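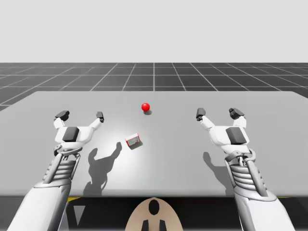
Rilcombe defeated Bundcombe 24-21 on Saturday evening at Ackermann Field, securing second place in the conference and a home game in the opening round of the playoffs. The attendance was announced as 2,987, the largest crowd of the season at the ground.

The offense finished with 398 total yards, most of them gained on the ground. Bundcombe had prepared for the pass and kept both safeties deep throughout the first half. Rilcombe responded by running behind the left side of the line, and the first two possessions of the evening ended in touchdowns. The second of those drives used more than eight minutes of the clock and did not include a single completed pass longer than six yards.

Bundcombe recovered well. A short punt late in the second quarter gave the visitors possession near midfield, and they scored on a screen pass on which three Rilcombe defenders were blocked out of the play. The same formation produced another touchdown early in the third quarter. It is a matter of concern to this writer that no adjustment was made during the interval, as Mernatholm had success with a very similar play in the September meeting.

The visitors took the lead at 21-14 with a long return of a fumbled handoff. Rilcombe tied the game on its next possession, converting a fourth down at the Bundcombe 9-yard line before the fullback scored from the 2.

The decisive drive began at the Rilcombe 31 with less than four minutes remaining. The coaching staff is to be commended for its patience during this period. Both remaining timeouts were preserved, the ball was kept in the middle of the field, and the kicking team was sent on with 11 seconds left. The field goal was good from 37 yards. Bundcombe attempted two laterals on the kickoff return and was stopped at its own 40.

Two areas require attention before the playoffs. Punt coverage has been below standard since the bye week, and the return unit fumbled twice on Saturday, although both balls were recovered. Penalties also remain too frequent, with several drives set back by false starts in a stadium where the crowd was quiet and the signals could be heard clearly.

Mernatholm will visit in the first round. Gates at Ackermann Field will open at 5 p.m., and season tickets are not valid for playoff games. Supporters who wish to keep their usual seats should contact the ticket office by Monday. Parking on the north side will be closed for resurfacing, and the overflow lot behind the practice field will be available in its place.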